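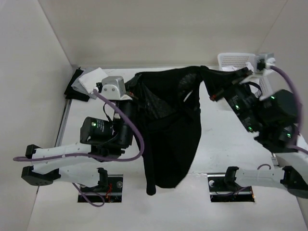 Robotics Club: laundry folding, term two

The club has moved on from stacking blocks and is now working on clothes. Members drive the two arms by hand through a whole fold, the session is recorded, and the recordings are used to train the folding program. By the end of last week we had 1489 recorded attempts, most of them on T-shirts and towels.

Dark clothing is the present difficulty. The program finds the edges of a pale towel well enough, but on black fabric it often mistakes a crease for a hem. Of the last batch of dark items, 62 were folded to a standard we would accept. We are going to try different lighting before changing anything in the software.

The Trultach regional round is in November. Teams get a mixed basket and are marked on neatness first and time second. We will enter 2 teams of 4, and places go to members who have finished the safety session.

We still need old clothes, clean and without zips or large buttons — black and navy especially. Please leave them in the box outside the Mandard workshop by Friday. The workshop is open from 4 o'clock, and new members can come along without booking.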